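Operations > Equipment Planning > Minutes > May

Equipment planning meeting, kitchen manipulation cell
Start 9:30. Minutes of the previous meeting approved with no changes.
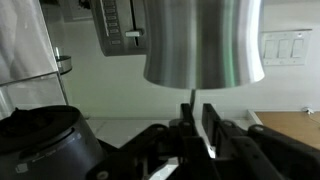 1. Gripper spares. Pelier quoted 3,699 for one complete two-finger unit, freight not included. Ortuño has not returned a quote. Agreed to hold the order until both are in hand. Finger sets to be bought separately under consumables, limit 700.

2. Wrist camera mounts. Current mount stays in service. Dekimia lead time is 7 weeks. Order 3, charge to the June budget line.

3. Counter station. Second station to match the first: white countertop, toaster, wall switches at the same height. Wamiditz to confirm whether the wall section can be delivered pre-wired. Electrical work is outside the equipment budget and needs its own request.

4. Service contract. Deferred. Pelier terms cover parts only; labor rates to be requested in writing.

Actions
- Purchasing: second request to Ortuño
- Lab: list of finger sets needed through September
- Facilities: electrical estimate

Closed 10:20.

Related items
Equipment budget, second half
Minutes, April
Spare parts list, arm and gripper
Vendor contact sheet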